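Last updated: May 1, 2018
Print | E-mail

Sodesley stockroom walk-through – my notes

Fire door: OK. Closes by itself again, hooray!
Extinguisher 18: OK, tag is good.
Extinguisher 29: tag missing. I looked behind it too – nothing.
Step ladder: one foot is worn. I put it in the hall so people quit using it (please don't bring it back, Huguette).
Aisle by the Casero shelves: boxes on the floor, same as February. I moved what I could lift.
Exit light: OK.
First aid kit: low on small bandages.
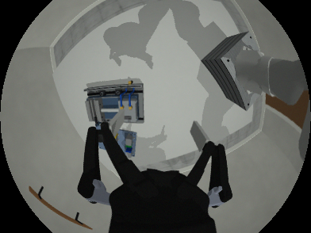
Module with gray metal frame, from below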